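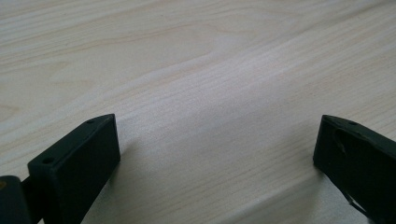

3.2 Who wrote "natural right" first?

I read 213 pamphlets from the Listar collection for this part, and I'll admit I expected the phrase to show up mostly in sermons. Nope! Lawyers used it too, and 19 of them never say where it comes from. Kyung-hwa So thinks they borrowed it from old court speeches (I'm half convinced).
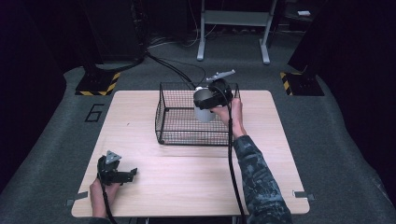
Figure 2. White cup held at a black wire mesh basket on a light wooden table.

The Seltgate printings are messier, so I left them for Section 4.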